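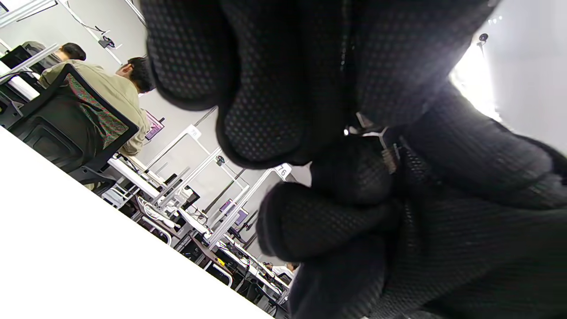

## Week 4 — Gloves, hand care and skin (Textiles & Workwear, evening class)

Notes by Tamsin Crenshaw. Bring these Friday, I'm not printing again.

**Fabric basics, quick recap**

- Knit = loops. Stretches, recovers, ladders if cut.
- Woven = over/under. Less give, better abrasion.
- Mesh = holes on purpose. Air gets through, so does grit, so does solvent. Don't use mesh for anything wet.
- Leather still wins for heat. Goes hard if you dry it on a heater.

**Sizing**

Measure round the knuckles, thumb left out. Then wrist crease to tip of middle finger. Take the bigger of the two sizes. Most people in the January group wore one size too small and blamed the glove.

Too tight — seams split at the finger crotch, hands get tired. Too loose — fabric bunches in the palm and you grip harder to make up for it. Same sore forearm either way.

**Seams**

Check inside first. Turn a finger out if it'll go. Look for:

- raw edges not caught in the stitching
- thread tails longer than a fingernail
- seam sitting right on the fingertip (bad for fine work, fine for digging)

Flat seams cost more. Worth it for anybody sewing, wiring, picking fruit.

**Case study: Cinstead packing shed**

Cletus Kincaid's handout from last term, short version. Shed bought 200 pairs of a coated knit, one size for everyone. By the end of the season 27 pairs still useable. Coating cracked at the finger bends first, then the cuffs went. He reckons laundering did most of it — hot wash, tumble dry, every night. Questions to think about at home:

- What would you have asked the shed before ordering?
- Would you line-dry? Who'd do it, and where?
- One good pair each or a pile of cheap ones?

No right answer, want half a page.

**Washing**

Cool water, mild soap. No bleach, no softener (softener clogs the knit and kills the grip). Press in a towel, dont wring. Dry flat, out of the sun. Colour will run on the first wash with dark dyes, so keep them away from your whites.

**Skin**

Sweat trapped all day = rash between fingers. Take them off at breaks. Cotton liners help, change at lunch. Barrier cream goes on clean dry hands, never inside the glove. If a rash hangs around past a week see a doctor, and write down the glove brand and dye colour before you go.

**For next time**

- Morrison reader, chapter on cuffs and closures
- one worn-out glove from home, any kind, unwashed is OK, bagged please
- scissors, seam ripper, masking tape

We'll be cutting them apart so don't bring anything you want back. Half page on the shed is due at the strat of class.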